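Home | Kitchen | Workshop | Tips | Contact

Kitchen table crafting without the mess

I do love a crafting afternoon at the kitchen table! The light is good, the kettle is close, and if you set up properly you can have the whole lot cleared before anyone starts asking about tea. My best buy so far has been a wipe-clean tablecloth. Glue lifts off with a warm cloth, and paint does too if you catch it early. Creases drop out if you leave it over a door overnight (or just live with them, I do).
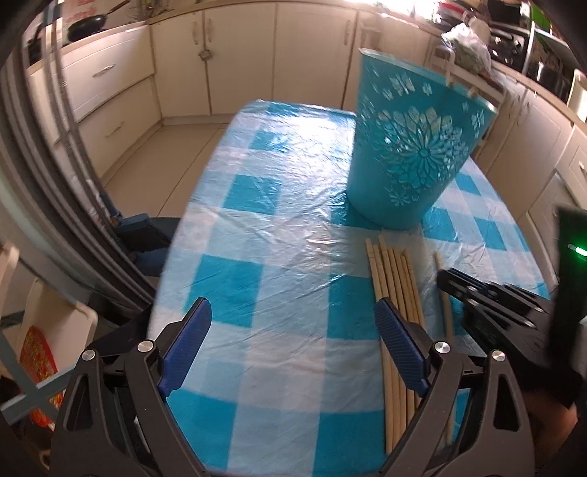 Dowels on the checked cloth, with the turquoise flower and butterfly bin standing by.

Thin dowels are brilliant for plant supports, little flags, mobiles, all sorts. Keep them bundled until you need them, because a loose one will roll straight under the cooker! An elastic band at each end holds them nicely. Sand the cut ends before you put them away, and store them flat so they don't bow.

And do have a small plastic bin on the table for offcuts and twists of sandpaper. Mine gets emptied at the end, rinsed under the tap and put back on its shelf, and it still looks cheerful.

Shares 74 | Comments 31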